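Keypoint grasp selection on crumpled garments: what changed between runs
4th October – posted by the Trellura notebook

The Citer policy has been through two training runs on the rack task: pick a garment from a heap, spread it enough to find the shoulders, get it onto a hanger. The first run used 488 teleoperated episodes. The second used 600, with the extra episodes weighted toward heaps of more than one garment. Architecture, learning rate and action chunk length were the same in both. The bimanual cell is unchanged as well, with both arms on one rail and the rack at the back.
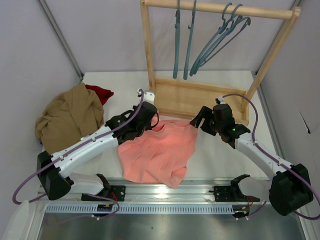 Grasp proposals

Citer does not predict a grasp pose directly. It scores candidate pixels in the wrist view and passes the best one to a small pose head, which we call Hodska. The score is trained against hindsight labels: a pixel is positive if the grasp made there led to a visible hem, collar or shoulder seam within 5 actions. Labeling this way is cheap, but it is noisy when both arms pull on the same cloth. 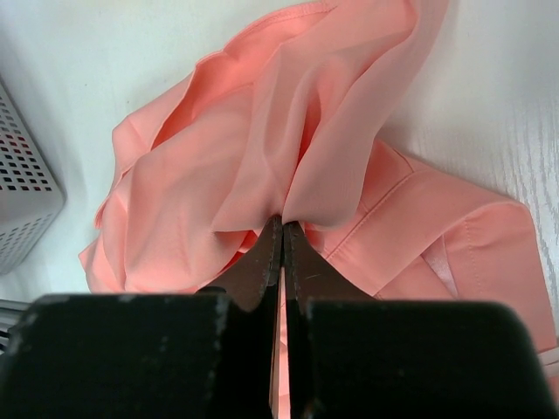
Most of the gain in the second run came from the pixel scorer. The first version preferred high points in the heap, which is a reasonable prior for lifting and a poor one for unfolding. A pinch at the base of a tall fold, with a stitched seam lying flat to one side of the jaws, is the case we care about most. The seam gives the second arm something to aim for, and the scorer now ranks those pixels well above a bare ridge. Plain folds with no stitching in view still produce near-uniform scores, and I don't have a good fix for that.

Mixed heaps

Single-garment heaps are close to solved for woven shirts. Mixed heaps are not. The failure is usually segmentation – the mask for one garment leaks into its neighbor, and the two arms end up holding different items. 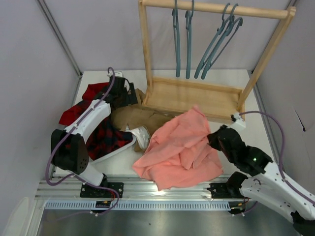
Plaid, tan and salmon-pink garments in one heap, left gripper at the plaid shirt.

On 56 held-out mixed heaps, the second run made fewer cross-garment grasps than the first, but the errors it kept were the expensive ones. Once both jaws are closed on separate items, the recovery behavior is to release and retreat, and that discards whatever unfolding progress had been made.

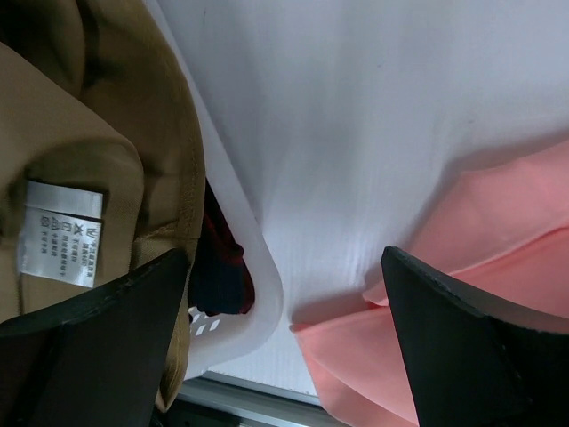
A cross-garment check before lifting would catch part of this. The simplest version compares mask identity at the two grasp points and vetoes the lift if they disagree. I tried it offline with the Herath masks and it vetoed too many valid grasps, mostly on garments whose inside and outside differ in color. A learned veto is the next thing to try, and I expect to have numbers in December.

The weights for the second run will stay private until the label noise is better understood.

This site uses cookies to remember your display settings. By continuing to read you accept their use.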